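Pelton Bedding Care Labels

A word list and text collection of care instructions for household bedding, kept by the Pelton project. Last revised January 17, 2021.

What is in it

The collection holds 3000 short entries typed from care labels and package inserts. Each entry covers one item: a duvet cover, a pillowcase, a flat sheet, a blanket or a mattress pad. There are 7 columns in the main file and one entry per row.

Columns

id: a number that never changes, even if the entry is corrected
item: the type of bedding, in lower case
fiber: the fiber content as printed on the label
wash: washing instruction, full text
dry: drying instruction, full text
iron: ironing instruction, or "none given"
source: dumon, wokuretti or amegashie

Sources

The Dumon entries come from paper inserts and are the cleanest. The Wokuretti entries were typed from sewn-in labels, and some words had faded. Unreadable words are marked with a question mark in brackets. The Amegashie entries were already in a spreadsheet and were only reformatted.

Item types

Large flat pieces go under "sheet" or "duvet" according to the label. If the label doesn't say, the item column reads "cover, unsorted". Pillows and pillowcases are separate types. Children's prints don't have a type of their own.

Cream bedding, and a pillow with a cartoon print:

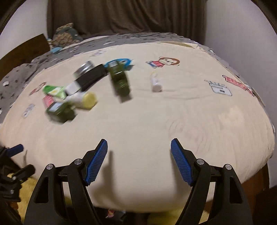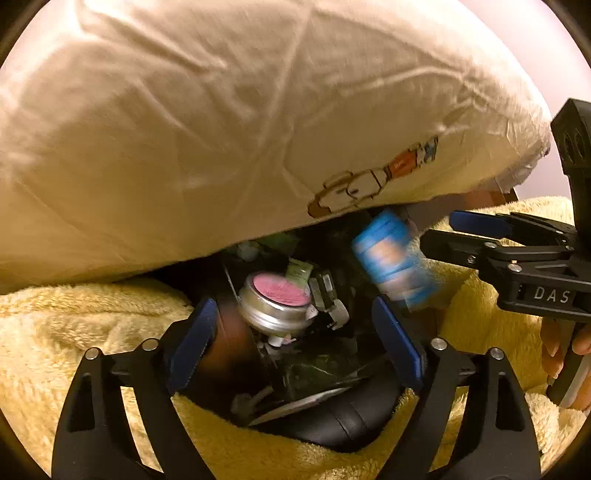 Known problems

Temperatures are mixed. Some labels use Fahrenheit, some use Celsius, and 32 entries give a number with no unit. Those were left as printed.

"Tumble dry low" and "tumble dry, low heat" are counted as different instructions. Merge them yourself if you need totals.

The fiber column has not been checked for percentages that don't add up to 100.

Files

labels.csv: the full set
labels_small.csv: 200 rows for testing scripts
words.txt: every distinct word in the wash and dry columns, sorted
changes.txt: corrections by id

All files are UTF-8 with a header row where one applies. Commas inside a field are quoted.

Corrections

Send the id, the column name and the corrected text. Corrections are added in one batch each April and listed in changes.txt.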